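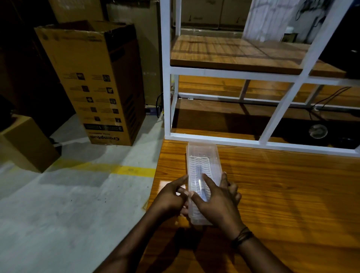 A clear container and its ribbed insert on the bench at Jovham's open day.

May
By Somkiat Wannasri

Jovham opened its workshop to visitors for one morning, and most of us went straight to the robot arm. Handell, as the staff call it, was packing parts into cartons at the far end of the building. It managed 267 before lunch and stopped 4 times for a person to step in.

The handwork drew a smaller crowd. Small containers with inserts are still handled at a bench, and Campbell, who runs the floor, wants that job automated next. Thin clear plastic is hard for a vision system to find — the edges come and go with the light. Her team has nearly 752 trial runs logged and is not happy with them yet.
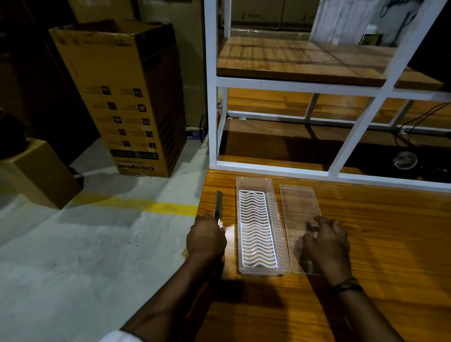 Page 35

A utility knife and a flat lid are ordinary things at a bench like this one. A person can hold one and steady the other without much thought. Cundari, the firm writing the control software, treats those as two separate problems and has so far worked only on the lid.

The next open day is planned for the fall.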